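Projection booth and auditorium check, April
The Skernum Picture House
Checked by Nevzat Karakaya, with Erdal Akgül on the projectors

Right, this is the big spring one, done before the motorcycle double bill and with the house lights fully up so we could see every bit of carpet. We do the short version before each show and this long version a few times a year. I've written more comments than the form has room for, but we're running two 35mm prints on the old machines and I'm so pleased about it that I couldn't keep it to ticks. Marks are OK, WATCH (fine for now, look again next time) or FIX (sort before the public come in).

FRONT OF HOUSE

1. Main doors open fully and stay open on their hooks – OK
Both sides swing freely. The left hook used to drop out and it now holds beautifully.

2. Foyer floor clear, mats flat – WATCH
The long mat is curling at the poster case end. I've taped it down. The poster case itself looks wonderful with the outlaw biker one-sheets in it, and people will stop right there to look, so keep an eye on that corner.

3. Exit signs lit, both modes – OK
Tested on mains and on battery.

4. Queue rope kept off the stairs – FIX
It had been looped round the banister again. Moved. Please hang it on the wall bracket when it isn't in use.

AUDITORIUM

5. Seats: fixings tight, no sharp edges, seat bases tip up – WATCH
Row F is the one to mention. Seat 6 tips up slowly and can catch a coat. It's been oiled and it's better, but I want it looked at again after the double bill. All the others went up with a good thump.

6. Aisle lights – OK
One dead lamp replaced, house right, near the front. The new one is a touch whiter than its neighbours and you'll stop noticing once the film starts.

7. Carpet joins and step edges – OK
Walked every step in both directions, then again with the lights at show level. The new edging strips are a joy.

8. Screen masking and curtain motor – OK
Ran the curtains four times. They open smoothly to the full wide shape, and the first feature really needs it, with all those long shots of bikes coming over the ridge! Keep hands and cables off the track while the motor is running.

9. Emergency exit at the screen end – FIX
The door opens easily but there was a stack of boxed programmes in the passage behind it. Moved to the office. Nothing goes in that passage, even for five minutes.

PROJECTION BOOTH

10. Booth door closes by itself – OK

11. Fire extinguisher and blanket in place, in date – OK
Both on their hooks to the right of the door. Gauge in the green.

12. Projector one, the Pelleck – OK
Erdal had the gate out and cleaned it, checked the tension on the take-up and ran a loop for a good while. Picture rock steady. Lamp hours stand at 1185 and are written on the card. Lamphouse fan starts with the lamp and carries on after it, as it should.

13. Projector two, the Woro – WATCH
A lovely machine, and louder than its partner. The lower guard was rattling, so Erdal tightened two screws and fitted a new washer. Listen out for it during the first reel. If the rattle comes back, finish the reel, show the rest on the Pelleck and tell him.

14. Lamp change kit: visor, gloves, jacket – OK
All present. A reminder that a hot lamp is left alone. Let the fan finish its run, wait, and put on the full kit before the housing is opened.

15. Film handling and storage – OK
The prints came from the Kılıçarslan collection in six cans and they are in gorgeous condition for films that spent their youth in drive-ins. Hardly any fade, and the reds are properly red. Every can was opened, sniffed for vinegar and wound through by hand. Each reel holds up to 1000 feet, so please lift them one at a time and with two hands. Cans sit on the lower shelf, away from the radiator.

16. Rewind bench – OK
Clamps tight, bench lamp working, splicer blade covered. Loose hair tied back and sleeves rolled up, please, and that includes me.

17. Cables and sockets – WATCH
The monitor speaker lead crosses the floor behind projector two. It's under a rubber cover now. I'd love to see it run along the wall.

18. Hot drinks and kettles – OK
Kettle on a firm, level worktop, lead kept short, mug stood just beside it. Drinks stay away from the rewind bench and the film, and paper hankies and cloths stay away from anything hot.
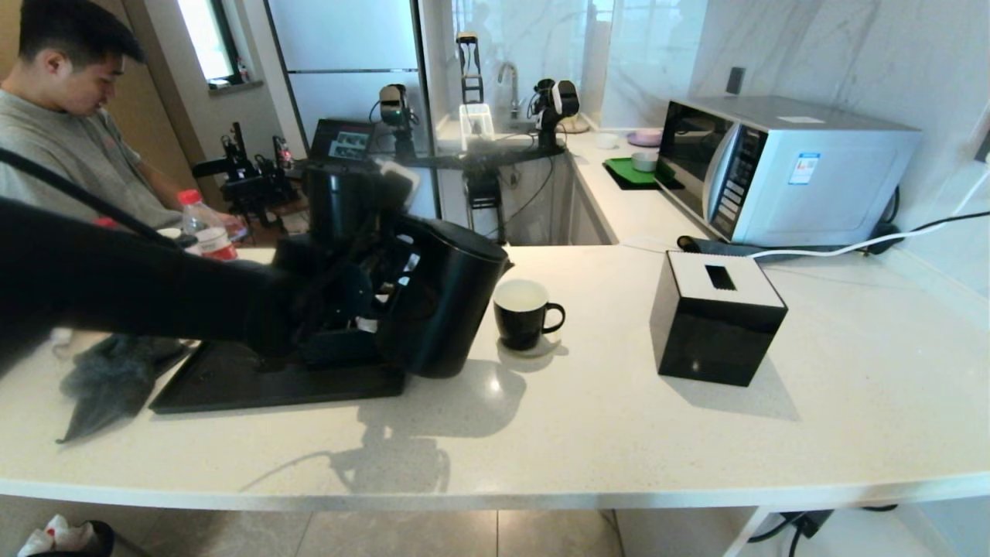

SOUND AND SHOW CONTROLS

19. Sound levels – OK
Set with the engine roar from the second feature, which shook my ribs in the nicest way. Then checked on a quiet dialogue bit. Fader mark is in yellow pencil.

20. House lights come up on the alarm – OK
Tested from the booth and from the foyer panel.

21. Intercom between booth and foyer – FIX
Crackly at the foyer end. Erdal has swapped the handset and it's clear now, but the old one is still in the drawer and needs throwing out.

22. Show stop button – OK
Both projectors cut out at once and the dowsers dropped cleanly.

STILL TO DO BEFORE DOORS

Old handset out of the foyer drawer.
Passage behind the screen end exit looked at once more.
Fresh tape on the foyer mat.
Spare torch batteries up to the booth.

Erdal will be in the booth from 5.30pm and would be glad of company while he laces up, so if you've never watched it done, come up and see!

Signed: N. Karakaya
Booth items signed: E. Akgül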